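Paltura

A small command-line tool that turns your recipe notes into a weekly meal plan and a shopping list. Plain text in, plain text out!

Paltura began as a pile of shell scripts I kept for our house in Darnamville, where four people eat at four different times and all of them have opinions on lentils. It has grown up a lot (it has tests now!) and I use it every week.

What you get

A planner that reads a folder of recipes and fills the week without repeating a main ingredient two nights running.
A shopping list grouped by aisle, with amounts added up across recipes. Two onions here and three there come out as five onions.
A pantry file, so you stop buying cumin.

Installing

You need Python 3 and nothing else. Copy the folder anywhere you like, then run:

python paltura.py init

This makes a recipes folder, an empty pantry.txt and a settings file. The starter set holds 40 recipes, 11 of them soups — I like soup.

Writing a recipe

One recipe per file. The first line is the name, the second is the number of servings, and then come the ingredients, one to a line, amount first. Leave a blank line and write the method however you want. Paltura never touches the method text, so grandma's spelling is safe.

Add a line starting with "gear" if the dish ties something up. Two dishes marked "gear stove" won't land on the same evening unless you pass --busy, and that one setting has saved me more dinners than anything else in the project. 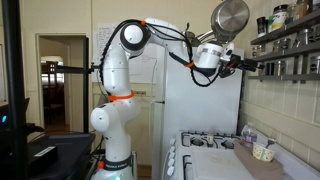

Gear type: stove.

Climau, the seasonal add-on

Climau is a separate file that knows which vegetables are in season by month and nudges the planner toward them. Turn it on with climau = yes in the settings. In January it leans hard on cabbage and roots, and you may want to lower the weight a little! The season table came from Sioned Prosser, who also wrote the code that reads it, and it's a lovely thing to browse even if you never run the planner.

Known problems

Fractions like 1 1/2 work, but 1½ doesn't yet.
Folders with more than 100 recipes plan slowly on old laptops. Ellis, the next release, has a new matcher that is much quicker, and I'm really excited about it.
"A pinch" is never added up. Three pinches stay three pinches.

Contributing

Recipes are as welcome as code. Please cook it once before you send it, keep one recipe to a file, and run the checks with python paltura.py check. If your region's seasons don't match the Climau table, send me a new one and I'll gladly add it.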